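Section 6. Crate Handling at the Gravity Flow Rack

6.1 Scope

This section covers the set-up of the Trudura arm for moving crates and small goods between a stack and a gravity flow rack. It applies to sites that have completed Section 5 (Floor Anchoring and Power). Operators should read 6.2 before assigning any task to the arm.

6.2 What the Arm Can and Cannot Do

In trials held at the Barreto site in June, the arm was given 84 single picks of firm, dry goods and completed almost 40 without help. Most failed picks involved goods in nets or soft bags. The arm is not approved for unattended work. One trained operator must remain within reach of the stop button whenever the arm has power.

The following tasks are still to be done by hand:
- separating crates that have jammed together
- clearing goods caught between rollers
- cleaning the rack and the bins

6.3 Positioning

1. Lock the rack and confirm that it cannot shift when pushed.
2. Place the crate stack beside the rack. Leave the gripper enough room to open fully.
3. Move the arm to the START position at low speed.
4. Compare the view from the wrist camera with the figure. The roller lanes must be visible beyond the fingers, and the stack must be on the right. 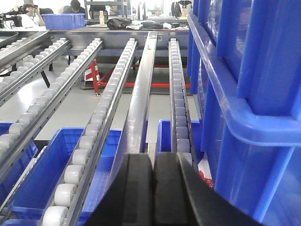

Figure 6-1. Wrist camera view of the roller lanes, with blue crates at right.

5. If the crates are not in view, return to step 2. Do not correct the view by turning the camera.
6. Save the position under a name that includes the rack number.

Note: Bins placed under the lanes may show through the gaps between the rails. Mark these areas as "ignore" on the Prarkley panel before the first run.

6.4 First Run

1. Load one empty crate on the lane nearest the stack.
2. Select SINGLE CYCLE and set the speed to level 2.
3. Press and hold ENABLE. The arm stops when the button is released.
4. Watch the crate until it comes to rest at the low end of the lane.
5. Repeat for 11 cycles. Record each failed cycle in the log, including those corrected by hand.

CAUTION: Crates on a gravity lane move without power. Pressing the stop button halts the arm only. Keep hands clear of the low end of the lane.

CAUTION: Keep all persons outside the marked work area during a cycle. Persons at nearby desks or tables must be told before the arm is enabled.

6.5 After the First Run

Send the completed log to Flerkusa Support. Sites may not raise the speed above level 2 until written approval has been received. For error codes shown during a run, see Section 9.

Section last revised August 14, 2026.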